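Serving cold drinks without the ice

The owner of Hondorska, a small shop that supplies display drinks for café counters, keeps a tray within reach most of the day. "Real ice gives you 6 minutes and then it looks sad," she says. "I wanted cups that look the same in August as they do in winter." 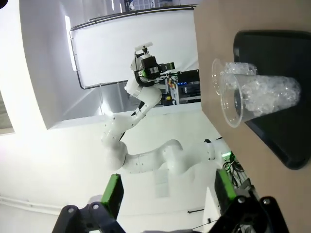 Issue 100

A cup lying on its side is her usual test. The clear filling should catch the light like crushed ice, and a little of it can stick out past the rim. "If it looks stiff, I start over," she says.

She chooses clear plastic cups and dark trays. "On a pale table a clear cup disappears – on a dark tray you see the rim." Her trays have rounded corners, which she finds easier to wipe.

Two cups together are harder to arrange than one. She lets them overlap and leaves the mouths open so the filling shows. Clear beads sit closer together than crumpled plastic, and she likes them for sparkling water. Her first order of four trays went to Sikel, a lunch counter, two years ago. 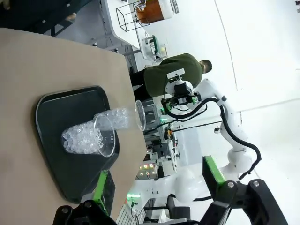 What she is working on next

"Lemon slices," she says. "The color is still wrong."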